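1/29/22
Cloth folding, white table, continued

Today I worked again with the striped cloths from the Tisum order. Laine asked me to write down which fabrics keep a fold and which ones open again after we leave them, so I start a page for it. Kimie has the older notes in her binder, from June.

Washing first. We washed at the low setting with 100 ml of the Kaimal liquid, no softener. Softener makes the cloth slide on the table top and the corners do not stay where we put them. I dried them flat on the rack and did not iron. 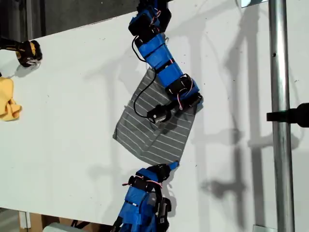 Gray cloth, white stripes, before squaring. Crease in the lower middle.

The stripes are a good help for me. When they bend, the fabric under them is not flat, and I see it faster than on the plain cloths. I smooth from the center to the corners, never along one side only, or the whole piece turns into a diamond. Then fold in half, press with the flat hand, fold again.

Ilango thinks we should use a 200 g weight on each fold for 2 minutes. I tried it on two plain cloths and the fold was sharper, but the edge moved a little when I took the weight away. Must repeat with the striped ones.

To do: ask Nélida if the second bag was washed already. Wipe the table before next time, there was lint.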